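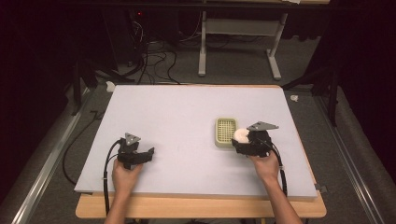
Ezekiel Obi objects that none of this counts as a chore. Putting a bar of soap in a dish takes a person one second, he wrote in the margin of last year's notes, and a course that spends a whole unit on it has lost track of what housework is. His objection is kept at the head of the unit and will be answered by the end of it, in part.

Unit 6. Small-object placement

6.1 Scope

Unit 5 dealt with wiping and folding. This unit deals with picking up one rigid object and setting it down in or on another. Most tidying reduces to this operation repeated: soap to dish, cup to shelf, part to tray. The shop-floor version is kitting, and the analysis carries over with minor changes.

6.2 Why soap is hard

A bar of soap on a flat surface has a low profile. The fingertips must close near the table without striking it, so height error matters more than lateral error. A round bar can be gripped from any side, which helps, but it can also turn between two narrow fingertips. Friction depends on the state of the surface. A policy trained on dry bars should not be assumed to work on wet ones, and few papers report both.

The dish adds a second problem. A raised rim means the bar must be carried over and then lowered. If it is released too early, it may land on the rim and tip. The grid in the bottom of many dishes offers uneven support, so final pose varies even when the release point does not.

6.3 Demonstrations with hand-held grippers

In this method a person holds a gripper in each hand and does the task directly. No arm is present during recording. Two consequences follow.

(a) Demonstrations are fast, and the motions are those a person would choose.
(b) Some of those motions are outside the reach or joint limits of the arm that will later run the policy. They must be filtered or retargeted.

The demonstrator also sees more than the gripper does. If a person looks across the table to find the dish, and the policy has only a wrist view, the demonstration contains decisions the policy cannot reproduce. See problem 2.

6.4 Reading success rates

The Drilon exercise set contains 3,715 placement trials. Of these, 650 are held out for testing. The test portion is divided by object, with 300 trials on objects absent from training. Report the two groups separately. A pooled figure hides the result of interest.

Also report time per placement. A system that needs 30 seconds per item may be acceptable overnight in a stockroom such as the Ostard case (Unit 3) and useless in a kitchen.

6.5 Can it be done yet?

Under fixed lighting, on a clear table, with known objects: yes, often enough to be worth measuring. In an ordinary bathroom, with a cluttered sink edge and a bar stuck to the porcelain: not dependably. Obi is right that one placement is not housework. It is a component of housework, and failure rates compound. At 95 percent per step, a ten-step job finishes without error 60 percent of the time, if the steps are independent. They seldom are.

Problems

1. Repeat the calculation in 6.5 for 99 percent per step and 40 steps.
2. Propose one change to the recording setup that reduces the mismatch described in 6.3. State its cost.
3. Define success for soap in a dish. Does a bar leaning on the rim count?

Reading: Yousafzai handout, sections 2 and 4. The Wistora lab sheet is needed for Unit 7.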